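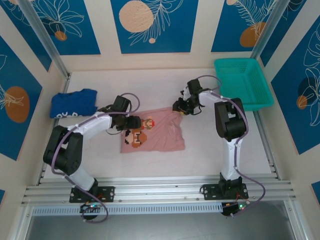 How to Read a Comic and Watch Its Animated Version Side by Side

If you love a comic, there's a good chance you've sat down to the animated version, made it through two episodes, and spent the whole time muttering "that's not how it went." I used to do this constantly. Then I tried going through both versions together, a chunk at a time, and it has become my favorite way to enjoy a story (I'm on my third one now and already picking the fourth).

I'll use Fang as the running case, mostly because I just finished it. The comic has 245 chapters and the animated series has 30 episodes, so there's a lot of squeezing going on. The steps work for any long comic with a finished adaptation.

What you need

The full comic, in print or in an app
The full animated series
A notebook or a plain spreadsheet
A few free evenings a week

Step 1. Find the seams

Before you read anything, work out which chapters each episode covers. Fan wikis often have a table for this. If yours doesn't, skim the chapter titles and compare them with the episode titles, then check by opening the last chapter you think belongs to an episode and looking at how it ends. Try not to read it! You only need the final page or so.

Don't expect an even split. In Fang, the opening arc in Pundavthorpe gets a slow, roomy treatment on screen, and the war chapters go by at a gallop. Write the chapter range next to each episode number and leave a blank column beside it for notes.

Step 2. Group it into blocks

Single episodes are too small. You end up switching back and forth all night and never sink into either one. Look for places where the story takes a breath - a journey ends, a season changes, a big secret comes out - and draw a line there. I ended up with eight blocks for Fang, and they came out at very different lengths. That's fine. A short block after a long one is a nice rest.

Step 3. Choose which version goes first

Comic first gives you the author's pacing and all the small side scenes. Screen first gives you the voices, and then you hear them while you read, which I adore. My habit is to read first for the early blocks and swap around the middle of the story. By that point I know the cast well enough that the cuts don't confuse me, and the comic turns into a big box of extras.

Whichever you choose, finish the block in one version before you start it in the other.

Step 4. Keep light notes

Three columns is plenty: what was cut, what was added, what moved. One line each. If you catch yourself pausing every minute to write something down, put the pen away until the episode ends.

My best note from Fang concerns the Zarkunov bridge. In the comic the crossing takes up most of a chapter and hardly anyone speaks. On screen it's under a minute, but the music from it comes back in the finale, and I'd have missed that completely without the line in my notebook.

Step 5. Compare one scene closely per block

Pick your favorite scene from the block and put both versions in front of you. Look at where the comic gives a whole page to one drawing and see what the animation does with that same moment. Does it hold still? Does the sound drop out? This is the part I look forward to all week, and it's a wonderful way to notice how much work a color change or a long silence can do.

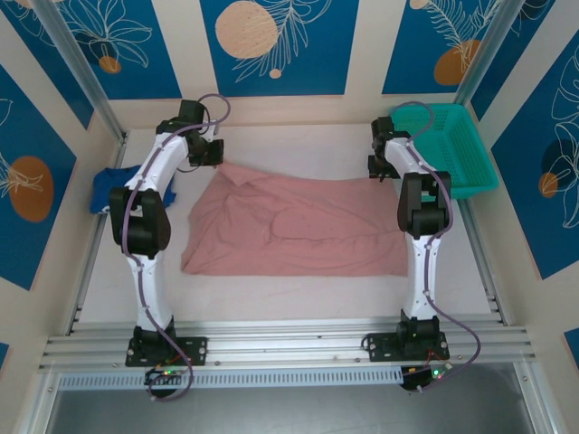 DURNHAM, May 27, 2022 - I've added a few answers to things readers keep asking about the steps.

What if the adaptation isn't finished? Go as far as it goes, stop reading there, and keep your table. You'll be so happy to have it when the new season arrives.

Do bonus chapters count? I read them at the end of the block they're set in, even if they were published much later. The collected Fang extras come to 518 pages, so I skipped the joke strips and saved those for afterward.

Can I do this with a friend? Yes, please do! One of you reads first and the other watches first, then you meet at the end of the block and try to tell each other the story. The arguments are great. Just agree on the block endings in advance, and be strict about spoilers in chat.

What about dubs and subtitles? Stay with one for the whole run. Names and nicknames are often translated differently, and your notes get messy if you switch. If the comic's spelling doesn't match the subtitles, write both spellings on the inside cover of your notebook and use the comic's from then on.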